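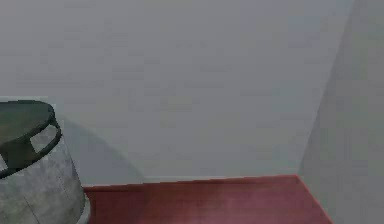

Can a machine take out the trash yet? Endell firm says not quite

Sep 8, 2018

Anyone who has ever stood in the kitchen at night hoping that somebody else would deal with the garbage will have a soft spot for what Sevim Oral and her small team have been up to in Endell. For most of the past year they have been teaching a household helper called Vitine to do the chores that people grumble about most, and this week they were kind enough to tell us how it is going (slowly, but better than in the spring!).

Vitine does most of its learning in computer-made rooms, where a mistake costs nothing and there is no carpet to clean afterward. The rooms are plain, with bare walls and a red-brown floor, and the jobs are the ones any family would know: find the bin, get hold of it, carry it to the door, bring it back and put it where it was.

It is the last part that gives the most trouble. In the team's latest round of 654 practice runs, Vitine found the bin nearly every time, but it set it back in the right spot in only 25 of them, and Oral laughed when she told us that her own children would score about the same.

"People see a robot in a factory lifting car doors all day and they think, well, a trash can must be easy," she said. "But the car door is always in the same place. At home things get moved, the light changes, somebody leaves a shoe on the floor."

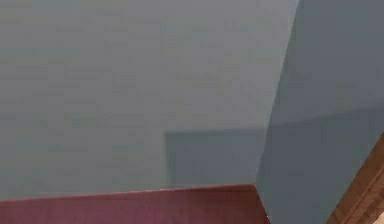 A corner of one of the computer-made practice rooms, with its maroon floor and blue-gray walls.

Corners are a headache all their own, it seems. A pale wall in shade can look to the machine like a different wall altogether, or like a gap it might drive through, and the team has spent a good many evenings on nothing else.

Shops may get there sooner than homes. Fadime Dağdelen, who runs the Nyarko hardware store on the other side of town, has agreed to let a later version try sweeping up and emptying the bins after closing. She has 13 people on her payroll and says none of them need worry, as she would much sooner have them out front helping customers find the right hinge.

The money is modest for now. A grant of $4,000 from the Fistomon fund will pay for more practice time through the winter, and Oral hopes to bring Vitine into a real kitchen after that, most likely her own. Her husband has asked that it start with the dishes.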